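Troltidar Household Help > Cleaning and Trash > Bedroom

Best way to deal with used cotton balls and alcohol pads in a bedroom wastebasket?

Posted by Mitiku Chala
563 views, 3 replies

I give myself an injection every evening and I do it in the bedroom, at a small table near the foot of the bed. The needles go in a proper sharps container from the pharmacy, so I am not asking about those. My problem is everything else: the pads, the wrappers, the cotton balls, the little caps. It all goes into a round wastebasket that has no lid and a woven pattern on the sides. I used to put a kitchen trash bag in it, but the bag is far too big, hangs down to the floor and slides in whenever something lands on it. Without a bag, the cotton sticks to the bottom and I have to wash the thing out.

Is there a bag that fits a small basket, or should I get a different basket? I would like to keep this one if I can. The room has a wood floor and no carpet, if that matters.

saithong_fan
Just get a bin with a lid. Bakard makes one with a foot pedal. Problem solved.

Dalleneo61
You don't need a new basket. I had the same setup for my mother for 5 years and what worked was not lining the basket at all.

Buy the small thin bags with two handles. They come on a roll or in a flat pack, and mine has 80 in it. When you sit down to do the injection, open one bag on the table next to your supplies. Everything you would have thrown in the basket goes in the bag as you use it: pad, wrapper, cotton. When you are done, press the air out, twist the neck and tie it. Then drop the tied bag in the basket. The basket stays clean and you can empty it by picking the bags out.

A few things I learned doing it this way:

Tie a knot in the neck and leave the handles free above it. If you knot the handles themselves you have nothing to hold and the bag tends to come open.

Don't fill it past halfway. These bags are thin and they split at the bottom seam when you squeeze them.

Keep the box of alcohol pads and the clean cotton on the far side of the table and the bag on the side closest to the basket. My mother kept mixing clean cotton in with the used until we did this.

Put the basket right up against the table. Ours was across the room by the nightstand for a long time, and half of it ended up on the floor. 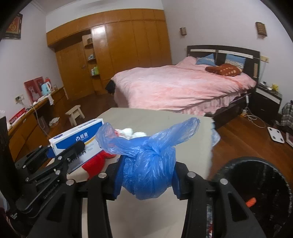 The color doesn't matter much, but I would stay away from clear ones if you have visitors in and out. Blue is easy to find. White is fine too, but it is hard to see white cotton on a white bag when you are checking that you got all of it.

Once every week or so take the basket to the kitchen, move the tied bags to the regular trash and wipe the inside with a damp cloth. If it has a woven texture like yours, use an old toothbrush on the grooves. Check with your town about what can go in household trash, the rules are not the same everywhere. Ours allowed pads and cotton but no sharps of any kind.

Mitiku Chala
Thank you, I will try the small bags first. I found a pack at the grocery store this afternoon. Would you put a folded paper towel in the bottom of the basket as well, or is that a waste?

Dalleneo61
I did for a while and stopped. If the bags are tied it stays clean without it.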